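Applies to the Pliltton deposit return scheme as run by Grornden at its collection depots and partner stores. Last revised in June.

# Returnable bottles and crates: frequently asked questions

## Deposits

### Which containers carry a deposit?

Any bottle with the Pliltton mark molded into the glass or printed on the label. Crates carry a separate deposit, charged once per crate regardless of how many bottles are in it. Bottles bought outside the scheme are not accepted, even if the shape matches.

### Is the deposit taxed?

No. It appears on its own line of the receipt, below the subtotal. If your receipt shows tax charged on the deposit line, take it to the store where you bought the goods. Grornden cannot correct a retailer's receipt.

### Do I need the receipt to return bottles?

No. The mark on the bottle is sufficient. Trade customers need their account number.

### Can I return a crate without bottles?

Yes. The crate deposit is paid on the crate alone. Part-filled crates are also accepted, and each bottle is credited separately.

## Condition of returns

### Do bottles have to be rinsed?

A quick rinse with cold water is enough. Do not use detergent or bleach. Residue from either can trigger a reject at the wash line, where every bottle passes a sniffer before filling. Labels may stay on.

### Caps on or off?

Screw caps should be left on. They protect the thread, and chipped threads are the most common reason a bottle is withdrawn. Crown caps should be thrown away, since they cannot be refitted.

### What about chipped or cracked bottles?

Cracked bottles are refused at the counter. A bottle with a small chip on the base is accepted and credited, then sent for remelting. Please do not put broken glass in a crate.

### How should a crate be loaded?

One bottle per compartment, upright. Bottles laid across the dividers will jam the conveyor. The handle openings must be kept clear so that staff can lift the crate without tilting it. 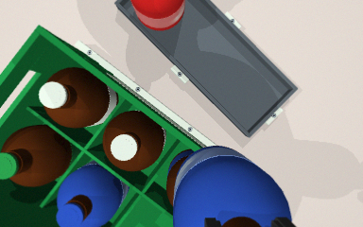

On the loading rule, Parveen Sethi wrote to ask whether mixed bottle sizes may share a crate, as her local store had refused one. They may, provided no bottle stands higher than the rim. Taller bottles take the weight of the next crate in the stack. The store in question has been sent the current rules.

### Can crates be stacked for drop-off?

Stack them two high at most. Depot staff build the taller stacks on pallets.

## Payment

### How is the refund paid?

Stores pay in cash or as credit against a purchase. Depots pay by bank transfer only, within two working days. Trade accounts are credited at the end of the month.

### My transfer is short. What should I do?

Compare the transfer with the count slip first. Rejected bottles are listed at the bottom of the slip with a code. Code 228 means that the deposit mark could not be read – these bottles can be checked by hand if you ask before leaving the depot. Later claims go to Naveed Kiani at the accounts desk, with a copy of the slip.

## Depots

### Where are the depots?

There is one at Demirtaş and one at Lakano. Both take household and trade returns. Lakano has a loading dock for pallets; Demirtaş does not.

### Can I have crates picked up?

Pickup is available to trade accounts only and is tied to the delivery route. Crates must be at the door by 7 a.m. A missed pickup moves to the next delivery.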